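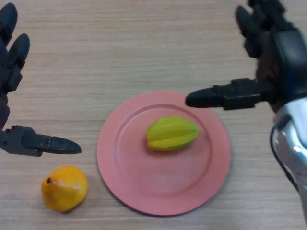 Skotley demonstration project: minutes of the September check-in

Started at 2:10 in the back room at Pledel, because the big room was taken. I took the notes again, so blame me for the gaps. We had the two operators, the labeling pair, the hardware desk and me, plus Justia on the phone for the first half.

1. Last month's minutes

Approved with one fix. I wrote that the left glove had been recalibrated when it was the right one. Sorry! Changed in the shared copy.

2. Where we are with the fruit task

We have 653 accepted episodes of fruit-and-plate as of this morning, which made everybody pretty cheerful. Another 116 are sitting in the review pile and the labeling pair would like it known that they are going as fast as they can. An episode starts with both hands open and clear of everything, and the operators asked how strict we want to be about that. We talked it over for a good while. I was on the lenient side to begin with, but Justia pointed out that if half the examples begin with a thumb already nudging the plate, the model is going to learn to nudge plates. Fair enough. Hands hover, nothing touched, then the go signal.

The starfruit is still the troublemaker. Lying on its side it gives you those long ribs to grip, and the fingertips either seat nicely between them or ride up on a ridge and the whole thing rolls. The operators want to keep the bad grasps if they recover within the same episode. Agreed — recoveries stay in, tagged as recoveries. Drops that end on the floor go in the separate folder.

We also agreed to vary the layout more. Too many episodes have the fruit in the same two spots, and one of the labelers said she could practically label them with her eyes shut. From now on the operators shuffle the plate position every 14 episodes. Fruit gets moved every time, and which one starts on the plate should change too.

3. Prompts and labels

Long one, and I'll keep it short here. The written instruction for each episode has to name the fruit and say where it goes. "Move it over" is out. We found a batch where the orange-yellow fruit has three different names depending on who was typing, so the labeling pair will pick one and fix the old ones. I'm not getting in the middle of that argument.

Two-handed episodes get a label for each hand, even when one hand just waits. Hardware asked if a waiting hand really needs its own line, and the answer from the training side was yes please, waiting is part of the example.

4. Hardware

The silver forearms are throwing bright highlights into the head camera, and when the right arm comes across it hides a good piece of table next to the plate. Hardware suggested a matte sleeve. Training is nervous about changing how the arm looks this far in — what happens to everything we already recorded? We settled on trying the sleeve for one session, stored apart from the main set, and looking at it together before anyone orders more. Głowacki can send us samples.

Thumb joint on the left hand is getting a bit stiff by late afternoon. Hardware will look at it before the next session.

5. Other stuff

Somebody asked about real fruit going soft under handling. Check it at the start of the day and swap it if it's squishy. Log the swap.

Operators would like shorter shifts with the gloves on. Nobody objected. I'll redo the schedule.

To do
Operators: new layout routine, starting with the next session
Labeling: one name for the orange-yellow fruit, then the 116
Hardware: left thumb, one sleeve to try
Me: schedule, and book the big room this time

Finished at 3:25.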